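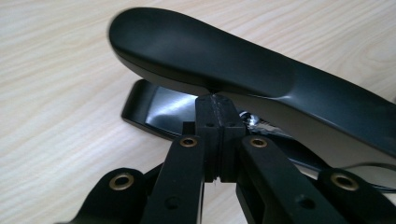
Gripper fingers up close on the desk, Skema running.

I've had Skema on my desk machine since June, and I'm mostly smitten! It's the planning bit of our grasping set-up: you feed it camera views, it suggests where the fingers should close, and you say yes or no. Installing took 13 minutes (Lingyun Yan managed it in five, show-off).

Shiny plastic is where I expected trouble, so a glossy deli stapler got plenty of turns.
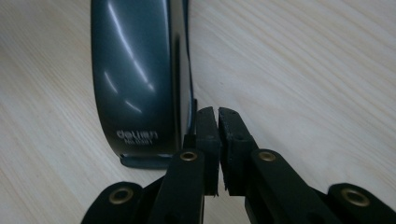 The replay tool is my favourite part. You can scrub through a run, drag a grasp point and re-plan from there, and my log of 1,281 views still opened without a grumble. The settings menu is a muddle though, and version 3 forgot my camera calibration twice. Grr. Still keeping it, and Mahnaz wants a copy too.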